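Mangundap opened its Sillville test kitchen to visitors in July, and Davoud Khosravi showed our group the handling rules. Any arm working with glazed dishes has its grip force checked at the start of a shift, and the result goes on a paper sheet by the door.
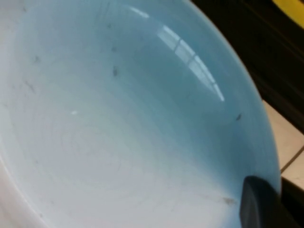

Scratches get logged too – Khosravi wants old marks written down before a run, so new ones can be told apart. A gripper pad is changed after 600 picks. Visitors stay behind the line until the arm is stopped.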